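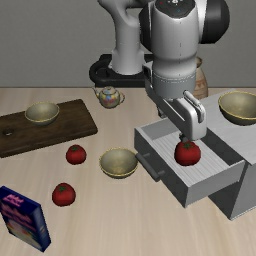

Ticket: policy scores lower after "harmless" camera change
Project: Vallell (tabletop sim, drawer task)
Opened: 4 February 2019
Status: open, then closed, then open again

Summary
Same weights, same scenes, same seed list. The drawer task used to finish in 100 steps or fewer on most runs. After we merged the second camera view into the policy input, it started timing out at 666 steps, a limit I picked as a joke and now have to look at every morning.

Expected: two views beat one. That's the claim in the draft, in the abstract no less.
Observed: two views lose to one, by 43 points of success rate on the held-out scenes.

Log

Entry 1. Blamed the physics. Raised the friction on the fingertips and reran. Scores moved by less than the noise between seeds. Put the friction back.

Entry 2. Blamed the renderer. Joscombe had a new driver and the old box (Steltari) didn't, so I ran the same checkpoint on both. Both bad, in the same way, down to the same failed scenes. It's rare to be let down this consistently by two machines.

Entry 3. Watched rollouts, which I should have done before entry 1. The arm goes to the right neighborhood and then dithers over the table as if it had forgotten what it came in for. With the side view alone it doesn't do this. With the overhead view alone it does it constantly.

Entry 4. Dumped the overhead input to disk at full size, before any cropping or normalization, to see what the network is being fed.

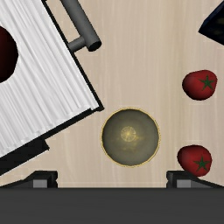
The fingers sit at the bottom, spread wide, with the bowl above the gap and both tomatoes off to the right. Perfectly good view. Then I dumped the tensor after preprocessing, and the bottom of it was gone. The loader center-crops to a square and afterward applies the random shift we use for training. At eval time the shift is supposed to be off. It was off for the side view. For the overhead view it was on, freshly sampled at every step, so as far as the policy could tell the whole table was twitching.

Entry 5. Found the line. The eval flag is passed by position, and adding a camera argument pushed it one slot over. Python was happy to treat a camera index as "true." Changed it to a keyword. Closed the ticket. Felt good for most of an afternoon.

Entry 6. Reopened. With the shift off, two views recover most of the gap but still only tie with one. The crop is still eating the fingertips, and those are the pixels the overhead view was added for. Replaced the crop with pad-and-resize. This changes the input distribution, so it needs a retrain.

Entry 7. Retrain queued on Joscombe, 9 seeds, both view settings, Symonenko baseline included so the table in the draft compares like with like. The baseline used the same loader, so its numbers are wrong too, and I can't even gloat.

To do
- Add a test that runs eval preprocessing twice on one input and fails if the outputs differ
- Save one post-preprocessing image per camera with every run
- Take "robust to viewpoint" out of the abstract until the retrain is in
- Paper deadline is in June. Leave the step limit alone until then, as the old logs depend on it

Vallell issue tracker | Contact the maintainers | Back to top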